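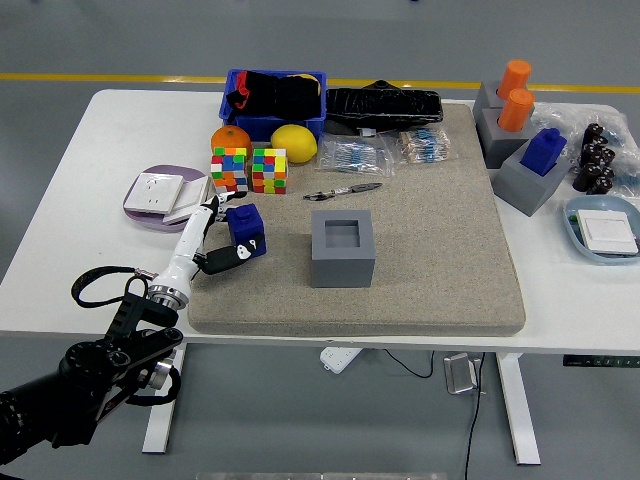 Felt table mat, beige-gray, rounded corners. Small parts, puzzle cubes and fruit laid out on it.

Flisau Thick Felt Bench Mat
Item no. 588
In stock, ships from the Fladex warehouse
Rating: 4.5 out of 5

Big felt mat for a table or workbench. Thick, soft, speckled sandy color, so crumbs and bits of lint don't show much. Small stuff still does: a blue block or a bag of resistors is easy to find on it, and you can set a bin right on top and keep working.

Good for sorting, repairs, kids' puzzles, model kits, electronics bits, photo table, whatever. Also fine under a sewing machine, several customers use it that way.

Color
Beige-gray (shown)
Charcoal - back in February
Moss - sold out, no restock planned

Details
One piece, no seams
Rounded corners, don't curl after the first couple days
Same felt both sides, flip when one side gets tired
Comes rolled in a carton, not folded
No backing, no glue, no printed logo
Weight depends on cut, see size chart at bottom of the Flisau range page

What it does
Keeps screws and round things from rolling off. Cuts down the noise when you dump out a bin of parts. Saves a white tabletop from scratches. Pens and tweezers pick up easier than off a hard top, you get a fingertip under them.

What it dosen't do
Not a cutting mat. A pocket knife can lie on it all day but don't slice on it, the felt will fluff and stay fluffed. Not heat proof, no soldering iron straight on the felt, use a stand and a tile. Not anti-static either. We get asked this a lot. For bare boards look at the Skumivell sheet instead, it sits on top of the felt and comes with a ground lead.

Care
Shake out or vacuum with the flat nozzle. Spots: cold water, drop of dish soap, dab, don't rub. Fruit juice comes out if you get to it the same evening, coffee mostly. Dry flat. No washing machine, no dryer, no iron.
New mats shed a bit for the first 2 weeks. Normal. Lint roller takes care of it.

Out of the roll
Lay it face down over night, heavy book on each corner. Still wavy in the morning? Steam lightly from a few inches up and press by hand.

Goes with
Skumivell anti-static sheet
Ene sorting bin, small
Ene sorting bin, large (lid sold seperately)
Bin, cubes, fruit, bags and the rest of the things in the photo not included. Mat only.

Shipping
Order before 3 pm, goes out same day. Usually there in over 3 working days, longer for islands and PO boxes. Carton is long, may not fit a parcel locker so give us a street address please.

Returns
7 days from delivery, unused, rolled back up in the carton. Custom cuts can't come back unless we cut it wrong. Measure your table first!

Questions go to the Fladex order desk, put the item no. in the subject line.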